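March, by Nelli Pelkonen

How do you choose a hand for a robot?

Hold up your own hand and wiggle it. You can pick up a pea, squeeze a sponge, turn a door handle and scratch your nose, and you never have to swap hands to do it! Robots aren't so lucky. Engineers have to decide what sort of hand each robot arm should have, and the only good way to decide is to try lots of them out.

A robot's hand is called a gripper. The ones we've been testing at Wostari are the simplest kind, with jaws that open and shut a bit like a crocodile's mouth (only much, much slower). Two jaws sounds like hardly any when you've got four fingers and a thumb. But try this: pick up a biscuit using just your thumb and one finger. Easy! Now try a grape. Now try a wet bar of soap. You'll soon find out which jobs a two-jawed gripper likes and which ones it hates.

We had two sets of jaws to compare. We call the first set Fistell and the second set Kokkonen. Fistell jaws are stiff and squeeze hard. Kokkonen jaws bend a little, so they wrap around whatever they're holding. Each set had 600 goes at picking something small off a plate and putting it down again. That's a lot of picking up! Fistell dropped things 220 times. Kokkonen dropped things 333 times, which surprised all of us, as we were sure the bendy ones would win.

So is Fistell the better hand? Well, wait a moment. When we looked at the soft things, the stiff jaws had left dents in loads of them. A robot that never drops your bun but squashes it flat isn't much use at teatime. When you compare two grippers you have to say what you're comparing them for, and a drop and a squash need separate columns in your notebook.

The fair test rules are the same ones you use at school. Change one thing at a time. If you swap the jaws, keep the arm the same, keep the table the same and put the plates back in the same places. We draw round ours on a big sheet of paper first.

Two arms make it trickier still. Stretch both your arms out in front of you, shut your eyes and bring your hands together over a cup. You can feel where your elbows are, can't you? A robot arm measures the angle of every joint, and the controller (the computer that tells the arms how to move) uses those numbers to work out where each hand is. With two hands close together over the same dish, it has to keep checking so that they don't bump.

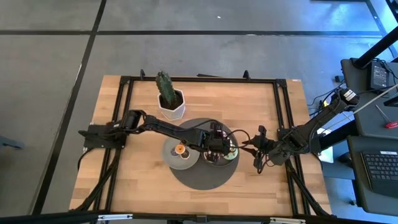
Zivside wants to know whether you could put one stiff jaw and one bendy jaw on the same gripper, and which side the bendy one should go.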